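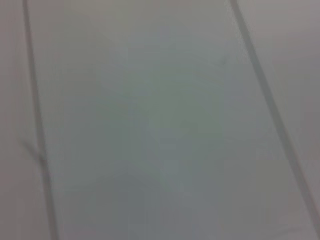 당일 판매되지 않은 빵을 어느 시점부터 잉여 식품으로 볼 것인지가 오늘 발표의 출발점입니다. 제빵소에서는 영업 종료 시각을 기준으로 삼고, 급식 시설에서는 배식 마감을 기준으로 삼으며, 운송 담당 부서는 인수증에 서명한 시각을 기준으로 삼습니다. 같은 빵 한 개가 부서마다 다른 항목에 기록되는 것입니다. 화면의 옅은 회색 면은 짙고 가는 선으로 구획되어 있습니다만, 저희 업무의 경계는 이처럼 분명하게 그어져 있지 않았습니다. (잠시 멈춤. 배포 자료 첫 장을 펴 달라고 안내)

## 1. 사업 개요

스케노르네스(Skenorness) 지역 잉여 빵 나눔 사업은 4월에 시범 운영을 시작하였습니다. 참여 기관은 19개소이며, 제빵소와 학교 급식실, 복지시설이 포함되어 있습니다. 운송은 우르수(Ursu) 물류센터가 맡고, 기록 관리는 스타눔(Stanum) 시스템을 통해 이루어집니다.

본 발표는 2026년 8월 7일까지 제출된 기록을 바탕으로 합니다. 이후에 정정된 내용은 반영되지 않았으므로, 각 기관의 내부 집계와 차이가 있을 수 있습니다.

※ 예산 관련 질문이 나올 경우 질의응답 시간에 답변드리겠다고 안내할 것.

## 2. 수거 및 인계 현황

시범 기간에 접수된 인계 기록은 706건입니다. 한 건은 한 기관에서 한 차례 인계한 물량을 뜻하며, 빵의 개수나 무게와는 무관합니다. 지난 설명회에서 이 수치를 빵의 개수로 이해하신 분들이 계셨으므로, 이 부분은 천천히 읽겠습니다.

기록을 검토한 결과, 가장 자주 누락된 항목은 알레르기 유발 성분 표시였습니다. 견과류와 유제품은 비교적 충실히 기재되었으나, 참깨와 대두는 빈칸으로 남은 사례가 많았습니다. 현행 양식에서 두 항목이 뒷면에 배치되어 있는 점이 영향을 준 것으로 판단하고 있습니다. 개정 양식에서는 모든 성분을 앞면으로 옮겼습니다. 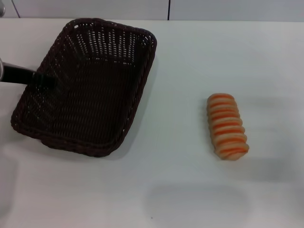 다음은 품목 분류에 관한 사항입니다. 크림이나 생과일이 들어간 제품은 나눔 대상에서 제외합니다. 식빵, 롤빵, 바게트와 같이 속을 채우지 않은 제품은 대상에 포함하되, 절단한 제품은 별도로 포장하여야 합니다. 포장이 손상된 물량은 인수 기관이 거절할 수 있으며, 거절 사유는 반드시 인수증에 적어 주시기 바랍니다.

소량 품목의 처리에 대해서도 문의가 많았습니다. 남은 물량이 적더라도 신청은 가능합니다. 다만 단독 배차가 어려운 경우에는 인근 기관의 물량과 함께 수거하며, 이때 수거 시각이 늦어질 수 있습니다. 린디츠(Rinditz) 방면 노선이 여기에 해당합니다. 해당 노선의 기관에서는 보관 장소를 미리 지정해 주시기 바랍니다.

## 3. 보관 기준

- 직사광선이 닿지 않는 실내에 보관할 것
- 바닥에 직접 놓지 않고 선반이나 작업대를 이용할 것
- 세척제와 같은 공간에 두지 않을 것
- 인계 전 외관과 포장 상태를 확인하고 서명할 것

(목록은 낭독하지 않고, 두 번째 항목만 설명)

두 번째 항목은 현장 점검에서 지적이 반복된 부분입니다. 운반 상자를 통로 바닥에 쌓아 두는 관행은 위생 문제와 함께 피난 동선에도 지장을 줍니다. 공간이 협소한 기관에는 접이식 선반 구입비를 지원하며, 한도는 기관당 500유로입니다. 신청서에는 설치 예정 위치의 평면도를 첨부하여야 합니다.

## 4. 향후 일정과 협조 요청

시범 사업은 2단계로 넘어갑니다. 이 단계에서는 인수 기관이 희망 품목을 사전에 등록할 수 있도록 스타눔의 입력 화면을 변경합니다. 지금까지는 공급 기관이 물량을 올리면 인수 기관이 선택하는 방식이었고, 그 결과 선호도가 낮은 호밀빵 계열이 배정되지 못한 채 마감되는 일이 있었습니다.

참여 기관에 다음 사항을 요청드립니다. 담당자가 변경된 경우 계정을 공유하지 마시고 새 계정을 신청해 주십시오. 인수증 원본은 각 기관에서 보관하시고, 사본은 우르수 물류센터로 보내 주시면 됩니다. 휴관이나 방학으로 수거가 필요하지 않은 기간은 미리 등록해 주시기 바랍니다.

※ 시간이 부족하면 계정 관련 안내는 생략하고 배포 자료 마지막 장으로 대체.

이상으로 발표를 마치고 질의를 받겠습니다. 개별 기관의 배정 내역에 관한 질의는 서면으로 접수하여 답변드리겠습니다.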